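Flusari sets equipment budget for server teardown cells

29 January 2020

Flusari has approved a purchase plan for robotic teardown cells at its Grustport refurbishing site, where retired servers and workstations are stripped for reusable processors and memory. Funding covers two cells in the first phase. A third is held back until cycle times have been measured on mixed stock.

Each cell consists of a six-axis arm, a two-finger electric gripper, a wrist camera and a fixture plate. Integration goes to Briggs, which also quoted on guarding and on the electrical drop. The fixture plates are made by Zever and accept tower and rack chassis without a tool change.

The plan lists 1,398 machines in the opening backlog. The site receives up to 4,000 a year, and the cells are sized to handle 40 per shift between them. Lids, drives and power supplies will still be removed by hand at the upstream bench, so the arm receives an open chassis with the board exposed.

Processor removal takes the largest share of the tooling budget. The gripper has to work between the memory banks on both sides of the socket, with the load plate raised, and lift the chip by its edges. Standard fingers were too wide for several board layouts. The purchase order now specifies narrow fingers with replaceable tips, and one spare set per cell is included in the price.

Payment is split, with 60 percent due on order and the remainder after site acceptance. Acceptance requires a full shift on mixed boards with no bent socket pins. Delivery of the first cell is planned for April. Spare camera cables, a second controller and operator training are listed as separate lines and have not been approved.

Trial work: processor removal on a Dell board 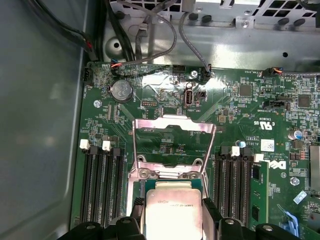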